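Aug 17, 2018

Notebook, fabric handling project, student section. Writing this up the same night because last time I waited and the plots had already turned into a story.

Snežana Petek asked for a yes or no on whether the two-handed garment folding task goes into the November showcase. My answer tonight is no, with a chance of changing. The students will say yes. They have watched a lot of clips where a shirt gets folded in one smooth go, and I have watched the same clips and would like to see the takes that were thrown out.

What we are supposed to be doing: one person, two hand-held grippers, collect demonstrations of grasp, lift, spread and fold on dark garments, then train on those and see if the arm can do anything with them. The proposal (Frandsen's draft, which I signed, so this is on me too) says 1,000 demonstrations will be enough. I can't find where the number came from. I asked in the group chat and got a link to a talk where somebody used it for picking up cups. A cup stays the same shape when you squeeze it.

We have 199 usable ones. "Usable" currently means the log file closed properly. It says nothing about whether the cloth ended up anywhere useful. I want that word changed before the total goes on a slide.

On the choice of black knit and black velvety cloth: I argued for it and still think it was right. Everyone else's demo uses a bright towel on a white table, and then the segmentation looks brilliant. With black on green the outline is easy, fine, but inside the outline there is almost nothing to hold on to. Folds are dark gray on black. You find the edge of the garment and lose everything between the edges. The zipper is the one real landmark on the knit piece, and it's a thin dark line.
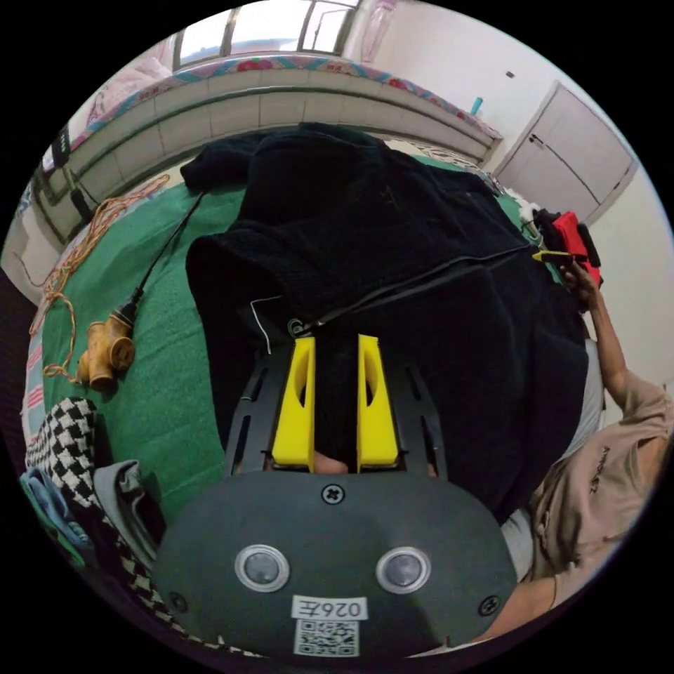

Knit piece with the zipper, fabric pinched between the fingers of 026左.

I've put that still in because it is a fair look at the grasp problem. There's fabric in the gap. Is it one layer or two? I went through the whole episode twice and would not bet lunch on either. The labeler wrote "single layer" and the second labeler wrote "single layer" after seeing what the first one wrote. That isn't two opinions. From now on they label blind or we drop the column.

Other gripes, no particular order:

- Finger width. The yellow fingers are good on seams and hems. On flat cloth the operator has to push down to raise a wrinkle before there is anything to pinch. People do this without thinking. I doubt the policy will, since nothing in our action space tells it how hard the push was.
- Lens. Very wide, straight lines near the rim come out as curves. The Molavlow calibration script claims to fix it. It fixes the middle. I ran the checkerboard near the rim and the residuals there were ugly, and the rim is where the second hand usually is.
- Clutter. The plan said to vary the background, so the green sheet has rope and other odds and ends left on it. I'm in favor of clutter. I'm against the same clutter in the same place all afternoon, which is what we tend to do. A model could learn "rope on the left means fold right" and we'd all clap.
- Time sync between the two grippers. Stistora's logger stamps on write, not on capture. Under load the stamps bunch up. We looked at this for 5 minutes and decided it was probably fine. I don't like "probably fine" for a task where two hands have to let go together.

Lovex (the students' name for the training branch, I had no vote) gave a validation loss this week that dropped nicely and then stayed flat. There was some excitement. I asked what the held-out set was, and it was every tenth episode from the same sessions. So same operator, same garments, same light from the same window. I'd be amazed if it hadn't dropped. Asked them to hold out a full garment instead. They agreed, slightly annoyed. Good.
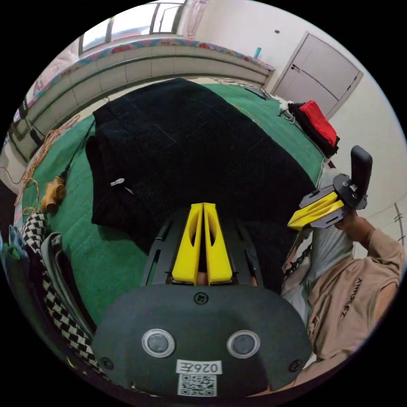 The holdout should be the velvety cloth, in my view. It drapes in a different way from the knit, the fine ribbing gives the camera another kind of texture, and it has no zipper to lean on. If the policy can find a corner on that after training only on the knit and the cotton pieces, I'll stop complaining for a week. My guess is it goes straight for the white tag every time, tag being the only bright thing on it. Worth testing with the tag tucked under. Whoever sets this up: do both versions, tag showing and tag hidden, and don't pool the results.

Also needed, a dumb baseline. Grab the highest point, lift, move sideways, release. No learning. I have asked for it before. If the baseline gets halfway to whatever we report, Snežana should know that before November and so should the students. They are good, by the way, and quick. What they haven't had yet is a result they liked that fell over in front of them, and I would prefer it happen in our room.

For next session:

1. Blind labeling, 2 labelers, no shared sheet.
2. Fix the logger stamps or measure how bad they are. Either is OK, guessing isn't.
3. Move the clutter between episodes. Swap operators too.
4. Baseline script. Mine if no one takes it.
5. Rename "usable" to "complete log".

Battery on the left unit was low again when I put it away. Charger is in the gray drawer.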